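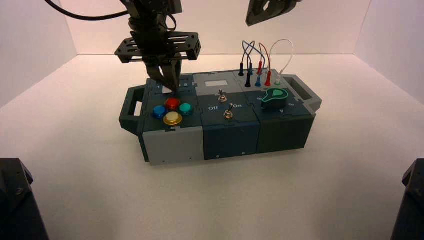

4. The Reporting Desk and Its Discontents

4.1 What the condition requires

Of all the conditions a person may be given on release in Benance County, the requirement to report is the one least often argued about. Counsel will fight a curfew. They will fight a no-go zone, particularly one that includes the only grocery store. A duty to attend the Bremley detachment and sign a book passes on consent, usually in the time it takes the clerk to find the right form, and the accused leaves the courtroom with an obligation that may run for most of a year.

The wording is nearly always the same. The accused shall report in person, between stated hours, to the officer in charge or a designate. We read every release order in the sample and did not find one that said what the reporting was for. Several justices, when interviewed, supplied a purpose without difficulty, although they did not all supply the same one. It confirms that the accused is still in the area. It gives the police a chance to notice if something is amiss. It reminds the accused that the matter is serious. One justice described it as "something to put in the order," and then asked that the remark be anonymized, as it now has been.

4.2 The book

The register at Bremley is a hardcover ledger kept on the public side of the counter, attached by a length of chain. The pen is not attached. The ledger has columns for date, time, name, signature and initials of the member on duty, and for the study period it contains 2,954 entries relating to 56 accused. Both numbers required more judgment than we would have liked. Signatures drift between rows. Two people share a surname and, on the evidence, a cheerful indifference to which line belongs to whom. For a stretch in March the time column was used for the weather.

Entries were transcribed by the first author and checked independently by Sumaiya Mollah, who was not shown the release orders until her transcription was complete. Where the two readings differed, the entry was discussed and, if still unresolved, coded as illegible. Illegible entries were treated as attendance, on the theory that somebody had to be standing there to produce them.

A scheduled appointment with no matching entry was coded as a gap. There were 438 of these. We avoid the word "breach," though the county's own annual summary uses it freely, for the reason that a gap in the book has at least three possible causes and the accused is responsible for only one of them. The counter closes without notice when the detachment is short of members. The ledger is sometimes in the back office. And people sometimes do not come.

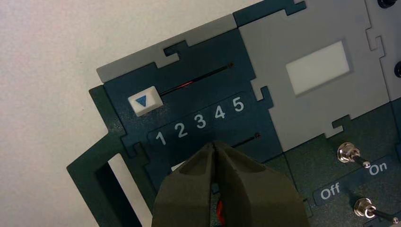
Separating these causes turned out to be possible only in part. Duty rosters show when the counter ought to have been open, a matter on which the rosters and the local recollection are not close. We asked each interviewed accused to describe any occasion on which they had attended and been unable to sign. Most could give at least one, and several gave it with the time of day, the name on the member's shirt and what was on the vending machine. Such detail is not proof. It does suggest that being turned away from a locked door one is legally required to enter makes an impression.

4.3 Getting there

Bremley is the county seat and has the only staffed counter. An accused living in Zikia must make the trip by road, and the bus leaves Zikia in the morning and comes back in the late afternoon. A signature takes less than a minute. The remainder of the day is spent in Bremley, which has a library, a mall with a food court and, as one participant put it, "the same four guys from my order that I'm not supposed to talk to." We make no finding on whether placing co-accused on the same bus advances the purposes of a non-communication condition. The orders were drafted separately, and it would be unkind to expect them to have met.

Employment suffers in the predictable way. Reporting windows were set to match the hours of the counter, and the counter's hours match those of most jobs. Participants working shifts at the Benance mill described swapping with co-workers until the favours ran out. Applications to vary the window were rare. Those who knew a variation was available had generally learned of it from another accused, in the lineup at the counter, which may be the strongest case yet made for in-person reporting.

4.4 The proposed terminal

In its last budget round the county considered replacing the ledger with a self-service terminal, to be supplied by Zapata under a three-year agreement. The business case runs to many pages and devotes one paragraph to the people who would use it. 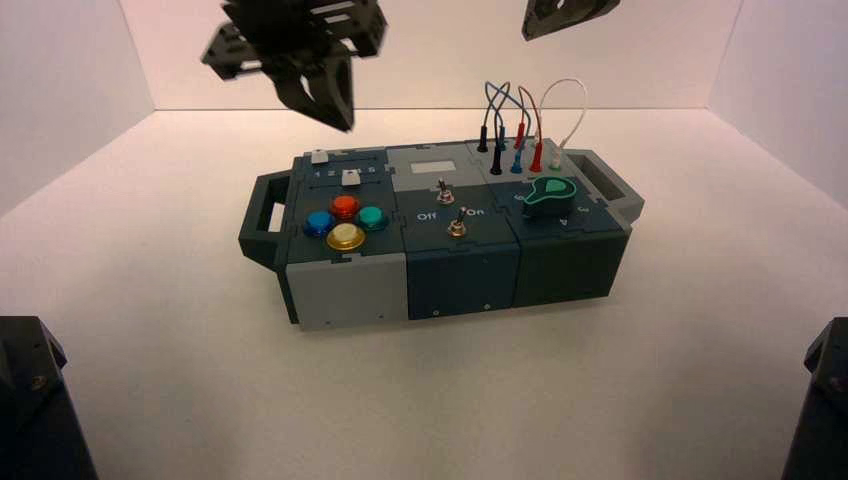 The terminal would be bolted to the lobby wall in Bremley, a few steps from the chain that now holds the ledger, and would be available only while the lobby was open. Everything about the existing arrangement that participants found burdensome would therefore survive the upgrade: the bus, the window, the locked door. Portability was raised once in the county's minutes and dismissed as impractical, a word left undefined. Equipment designed to be moved tends to say so in its shape. The task board in Figure 3, for one, has a carrying handle at each end, and a reader needs no specification sheet to grasp that whoever designed it expected it to go somewhere. No comparable expectation can be found in the county's drawings. A unit that spent one afternoon a week in the Zikia community hall would have answered most of the complaints recorded in section 4.3, and would have required only an extension cord and a person willing to drive it over.

The proposal also included a late-reporting alert. A sign-in missed by more than a set interval would send a notice to the duty sergeant, who could then decide whether to lay a charge. Members we spoke to were unenthusiastic. They pointed out that the present system already allows them to notice a missed signature, and that they have arranged their working lives so as not to. The usual response to a gap in the ledger is a phone call, sometimes to the accused's mother. An alert creates a record, and a record that has been ignored is harder to explain at an inquiry than a blank line in a book nobody was reading.

Council deferred the purchase after a member asked whether the $1,000 annual maintenance fee covered replacement of the stylus. Staff undertook to report back. At the time of writing they had not done so, and no date by which they must is recorded.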